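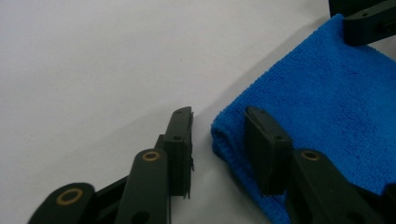
How is a 50 metre penalty measured at our level of footy, with no boundary markings to go by?

The field umpire paces it from the mark, and the umpire's line is the one that counts. Tiststead has no painted 50 metre arc at the creek end, so everyone judges it against the fence posts and everyone gets a different number.

I went through my notes from Saturday's game against Bemholm with this in mind. Two penalties were paid in the third quarter, both for encroaching on the mark. The first took the kick from the centre circle to well inside forward range and resulted in a goal. The second started deeper, so the mark went to the goal line, and the margin went out to 8 points.

Oranuch Thongdee coaches our midfield and holds that the encroachment calls were correct. I agree on the first. On the second, our player had been told to stand and moved sideways off his left foot before the umpire called play on. A sideways step is still movement under the stand rule as our league applies it. The colour of his jumper has no bearing on it, despite what was yelled from the bar.

Training on Thursday will include a stand drill. One player takes the mark, one kicks, and a third calls play on at a random delay. Anyone who moves early runs a lap of the oval, which the Cikura wheel gives as 391 metres along the inside of the fence.

The Horobets game is away. Their ground is narrower on the wing and the centre square is painted. I have not yet measured the arcs.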